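Mestar Two-Arm Station: Grip Hold Fault FAQ
Zineo Support - Safety and Faults
Updated Feb 11, 2024

These are the questions we get most often about the grip hold fault, shown on the operator screen as code 28. The fault was first reported in January by Leonie Fuchs at the Tritport site. It affects stations running hand software version 11.

What is the grip hold fault?
The hand closes on an item, moves to the drop point and then doesn't open. The arm stops where it is and the task timer keeps counting. On version 11, the station waits 40 seconds before it reports the fault. During that wait the status light stays green, and we treat that as the more serious part of the problem.
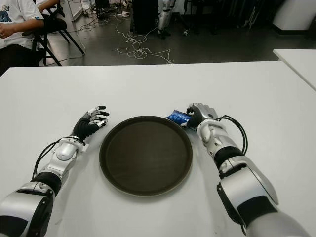 Code 28 covers a failed release only. If an item falls during the move, the station logs code 91 and the steps on this page don't apply. The fault is most often reported with light film packaging, such as the small blue packet in the right hand at the edge of the tray. Boxes and bottles can cause it too, but we have far fewer reports of those.

Why does the hand stay closed?
The release step checks the load on the fingertips before it opens them. Crinkled film gives an uneven reading, and version 11 can read that as a grip that hasn't settled. It then waits for a steady reading that may never come. The finger motors are usually fine. Please don't send a hand back for repair on the strength of code 28 alone.

Is it safe to pull the item out of the fingers?
Not while the arm has power. A hand in this state is still under command and can open or tighten without warning, and the arm may carry on with the rest of its motion once the item is gone. A Tritport operator got a pinched finger this way while the light was green. The injury was minor, but the station was taken out of use until the procedure below was in place.
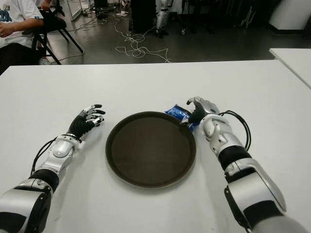 The same rule applies to the other hand. Both arms share one motion plan, so an arm that has been idle for the whole task can still move when the fault clears. Keep your hands and sleeves off the table until power to both arms is off.

How do I clear the fault?
1. Press the emergency stop. Pausing the task from the screen is not enough.
2. Wait for the drive light to go out.
3. Turn the manual release on the affected hand and support the item as the fingers loosen.
4. Take the item off the table and check it for torn film.
5. Look over the fingertips for loose pieces of plastic.
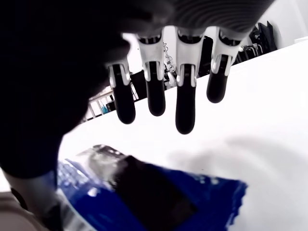

Can I keep using version 11 until the update is ready?
Only with rigid items. Turn off film packaging in the item list and set the release timeout to its lowest value.

Does the fault damage the hand?
We haven't found damage from a single event. Repeated holds can warm the finger motors, so stop using the station if the fault comes up twice in one shift.

6. Reset the emergency stop with everyone clear of both arms.
7. Run the open and close check on each hand with nothing in it, then restart the task from the beginning - don't resume it. 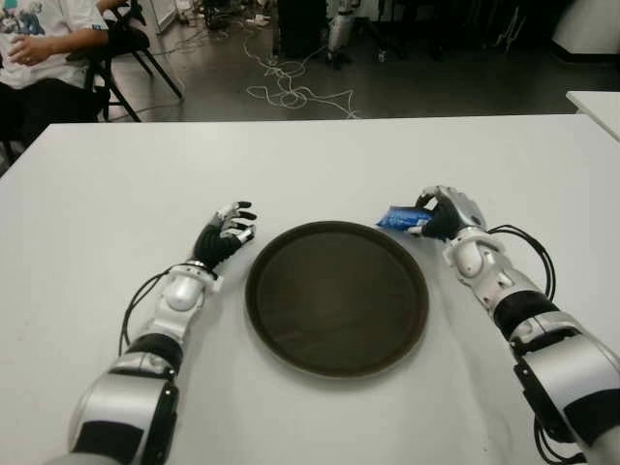 What to send us
Export the fault log before you restart the controller, as a restart clears the fingertip readings. Add the hand software version, the type of item and whether the light was green when the arm stopped. Reports go to Burgi Koller at the Zineo service desk. Report any injury by phone the same day, even a small one.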